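Cube tracking drops out when grippers come close together

pnouri
Our tracker loses the left cube whenever both hands reach toward the middle. The log shows 78 lost frames in one recording. Should I raise the filter window from five?

kwabena_i
No, a longer window only hides it. Print bigger markers.

pnouri
Bigger ones would not fit on the cube. I would like to solve it in software.

f_antunes
I disagree with Kwabena. Each cube has its own marker IDs, so solve one pose per cube from all visible faces - not one pose per marker. Our jitter went away after this. Can you post a head view?

pnouri
Thanks, I will try it tonight.
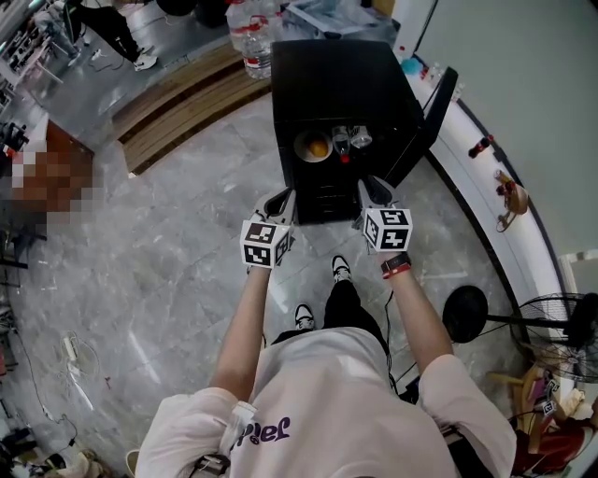

Head view, both cubes toward the black cabinet

kwabena_i
Fine, but check your grey threshold first.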